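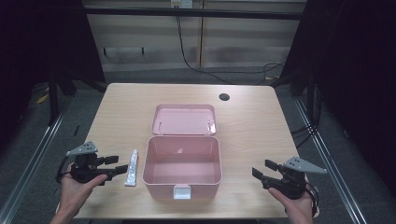

Pink box, the little white tube lying beside it. Medicine box redo, thread.

1/
Our old medicine box was a shoebox. It lived on top of the fridge and the lid gave up sometime last year. Saturday 05/08/2023 was the day I finally dealt with it. I'm writing down what I did so I can find it again, and a couple of you asked.

2/
The new box is pink plastic with a hinged lid and a small white latch on the front. It's one deep tub inside, no tray and no dividers. I went back and forth on that. Trays look nice but the things we own don't fit in trays.

3/
The lid folds all the way back and lies flat on the table behind the box. I like this more than I expected. The old lid always ended up on the floor or under something.

4/
Start by emptying everything onto a table. Don't sort while you take things out. I tried that in the bathroom back in the winter and quit halfway with stuff all over the sink.

5/
Then go through the dates. Anything expired goes in a paper bag. I had cough syrup that had moved apartments with me, and antihistamines from when I still lived in Lendale.

6/
The bag goes to the pharmacy, not in the trash and not down the toilet. Mine has a drop box near the counter. Call first and ask what they take. Mine won't take needles or anything in a spray can.

7/
Tubes are the worst part. They roll, the printing rubs off, and the date is pressed into the crimp where you can't read it. Hold it sideways under a lamp and the numbers show up.

8/
If I can't read the date and don't remember buying it, it goes in the bag. I lost one cream I probably could have kept. It cost less than lunch.

9/
What stays in the box: bandages, gauze, medical tape, tweezers, small scissors, thermometer, pain reliever, allergy pills, antiseptic wipes, burn gel, itch cream. It's a short list on purpose.

10/
What doesn't: vitamins, sunscreen, daily prescriptions. Vitamins are in the kitchen by the coffee. Sunscreen is by the door. My daily stuff stays on the nightstand or I forget it.

11/
With a deep tub you have to think about what's on the bottom. I put the spare gauze and the elastic wrap down there. Bandages and tweezers on top. Tubes stand along one side with the caps up.

12/
To stop the tubes falling over I cut down a cereal box and stood them in that. Looks homemade, works fine. A drinking glass would do it too but I wouldn't put glass in there.

13/
Pills stay in their original packaging. I used to pop them out into a jar to save space and then had a jar of white pills and no idea. Don't do that.

14/
I taped an index card inside the lid at the end. It says what's in the box and the month I checked it. When something runs out I cross it off, and the card turns into the shopping list.

15/
Darlene asked where it lives now. Top shelf of the hall closet. The bathroom is too steamy and the fridge top gets warm. If you have small kids, get something with a real lock. A latch like this one is there to keep the lid shut and that's all.

16/
Keegan asked if he should just buy one of the ready-made kits. You can. I bought one years ago and it was mostly tiny bandages and a whistle. I'd still check it against your own list and fill in the rest.

17/
Time: an afternoon, with a break to walk to the pharmacy and back. The sorting went fast. Reading dates did not.

18/
Total spent on refills was less than I was afraid of. We were out of tape and burn gel – everything else I already had, sometimes more than once. There were 2 thermometers. One of them needed a battery.

19/
The second thermometer went in the car bag with some bandages and wipes. The car bag is a freezer bag in the glove compartment. I might do that one properly later in May.

20/
Correction to 9, Harvey pointed out I left off gloves. He's right, there should be a pair of disposable gloves in there. Adding them to the card.

21/
Next check is when the clocks change. I already do the smoke alarms then, so the box gets opened the same day. The shoebox went out with the recycling.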